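# Two-arm planner: left arm stops short of the plate rim after replanning

**Dolberg_k**

We run two arms over one table with the Wogan planner (release 7) and our own perception node. The task is short: the left arm takes a plate by its rim while the right arm waits over the middle of the table. The first plan is fine. If perception updates the plate pose during the approach, the planner replans and the left arm halts 13 mm above the grasp pose. The log reports "goal reached" with no collision warning. It has happened in more than 733 trials, all with the same offset.
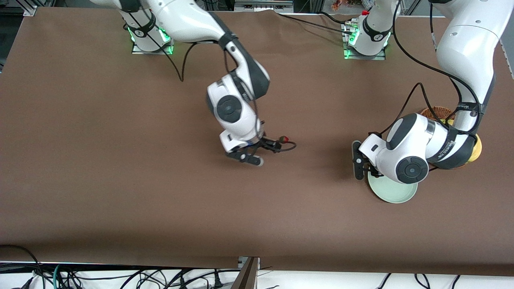
The offset does not change with approach speed or with the start pose of the right arm. I have already recalibrated the hand-eye transform for both wrists. Disabling the right arm in the planning group makes no difference.

**Eleri Sayce**

A constant offset with "goal reached" usually means the goal itself is wrong. Check which frame the replanned goal is in. In Wogan the first request converts the grasp pose to the fingertip frame, but the replan callback takes whatever frame your node publishes. If that is the flange frame plus an old tool length, you get exactly this.

Print `goal.header.frame_id` in both calls and compare. If they differ, set `tool_frame` explicitly in the update message – the default is read once at startup and does not follow later changes. We had the same fault on our Orkum cell in December, with an offset of 2 mm, and it took much longer to notice.

**estton_lab**

could be the table padding. Raise or lower the collision margin and see if the stop height moves with it

**Dolberg_k**

Margin had no effect. The frames did differ: fingertip on the first call, an old adapter frame on the update. With `tool_frame` set in both, the replanned goal matches the first one. Still need to rerun the full set.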